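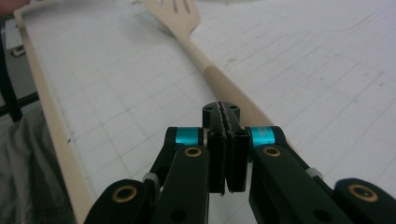

흰색 작업대 위에 놓인 나무 뒤집개. (사진 제공=헬루스카)

헬루스카, 가정용 목재 조리도구 회수·재손질 사업 13개 지역으로 확대

생활용품 기업 헬루스카(Hellusska)는 2018년 6월 22일 금요일, 가정에서 오래 사용한 목재 조리도구를 회수하여 손질한 뒤 되돌려 주는 ‘라미스(Lamis)’ 사업의 운영 지역을 기존 9개에서 13개로 확대한다고 밝혔다.

라미스는 올해 1월 시범 사업으로 시작되었다. 시범 기간 동안 1085가구가 참여하였으며, 접수된 조리도구는 모두 1834점으로 집계되었다. 품목별로는 주걱과 뒤집개의 비중이 가장 높았고 국자, 도마, 절굿공이가 뒤를 이었다.

접수된 도구는 스키베레크(Skivereck) 공방으로 옮겨져 세척, 건조, 표면 연마, 식용유 도포의 순서로 손질된다. 갈라짐이 깊어 다시 쓰기 어려운 도구는 소유자의 동의를 얻어 손잡이 부분만 분리하며, 이를 소형 버터나이프나 냄비 받침으로 가공해 돌려준다. 옻칠 제품과 합성수지 코팅 제품은 접수 대상에서 제외된다.

아라이 가나코(Kanako Arai) 헬루스카 생활사업본부장은 “시범 사업 참여자 다수가 관리 방법을 알지 못해 도구를 일찍 버려 왔다고 응답하였다”며 “확대 지역에서는 수리 접수와 함께 관리 교육을 정례화할 계획”이라고 말했다.

관리 교육은 목공 전문업체 페른(Pärn)이 맡는다. 교육을 총괄하는 이만 고네임(Iman Ghoneim) 페른 기술이사는 “목재 도구를 물에 오래 담가 두는 습관만 고쳐도 수명이 눈에 띄게 늘어난다”며 “수종별 건조법과 기름 선택 요령을 실습 위주로 다룰 것”이라고 설명했다. 교육 교재는 참가자 전원에게 무상으로 배포된다.

신규 지역의 접수는 헬루스카 직영 매장에서 진행된다. 가구당 다섯 점까지 맡길 수 있고, 손질을 마친 도구는 접수한 매장에서 수령하면 된다. 손질 비용은 무료이며 택배 수령을 원하는 경우 배송비는 신청자가 부담한다. 지역별 접수 일정은 매장 게시판을 통해 안내된다.

문의: 헬루스카 홍보팀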